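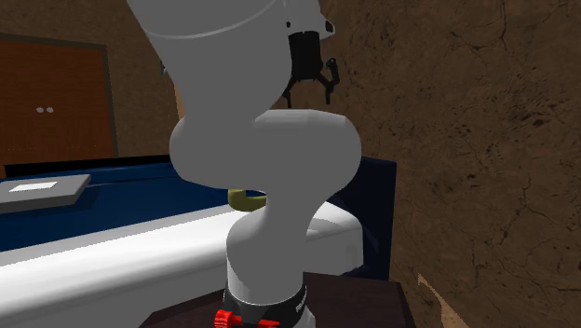

Interim Progress Report: Equipment Planning for the Prakdale Assistive Robotics Project

Submitted to the Seixas Fund, Program Office

Reporting period: January through March

1. Purpose of this report

The grant agreement requires an account of equipment planning before the second installment is released. This report sets out the work completed in simulation, the purchasing decisions that have followed from it, and the items on which the project requests the Fund's approval. Spending on staff time is reported separately.

2. Work completed

The project has continued to test its bedroom tasks in simulation ahead of any purchase of hardware. The current room model places a single white arm with a black two-finger gripper on a dark wooden stand next to a bed. Small objects are set out on the blue bed surface for the reaching and grasping trials. The room also includes a door or wardrobe in an orange-brown finish and a wall with a rough, mottled texture.

A total of 100 trial layouts have been prepared. Of these, 19 were set aside during review because the object positions duplicated those in other layouts. Replacements will be prepared in the next period.

The simulation work has had a direct effect on the equipment list. The original proposal called for an arm on a wheeled base. The trials planned for the first year can be carried out from a fixed position at the bedside, and the wheeled base has been moved to the second year of the plan.

3. Equipment and quotations

Quotations were requested for one arm, one two-finger gripper, a controller and a fixed stand. Two suppliers, Lemotar and Drinetti, responded by the deadline. Both quotations meet the minimum reach and payload in the project's specification.

The Lemotar quotation covers the arm, gripper and controller as one package, with installation and operator training included. The Drinetti quotation lists each item separately and has the lower purchase price. It does not include installation, and the service contract must be renewed every year. When three years of service are added, the difference between the two is small.

The project recommends the Lemotar package. Delivery is quoted at 19 weeks from the date of order, and an order placed after April would move the first physical trials into the following budget year.

The stand will be built in the Prakdale workshop from the existing materials allowance. Its height has not been settled and depends on the bed selected for the test room.

4. Budget position

No equipment funds have been spent to date. Simulation software and computing time were charged to the operating line and remain within the approved amount. Moving the wheeled base to the second year releases funds in the current equipment line. The project asks that these be held for spare gripper fingers, a second controller cable set and an emergency stop circuit for the test room, none of which appeared in the original budget.

5. Open matters

The electrical inspection of the test room is still outstanding. The inspector's visit has been confirmed for a Wednesday morning early in the next period. Insurance coverage for the arm must also be in place before delivery, and a request for terms has been sent.

6. Approvals requested

The Fund is asked to approve the selection of Lemotar as supplier, the transfer of the wheeled base to the second year, and the use of the released funds as described in Section 4. A written response before the end of April would allow the order to be placed on schedule. The full quotations and the revised equipment list are attached as Annexes 2 and 3.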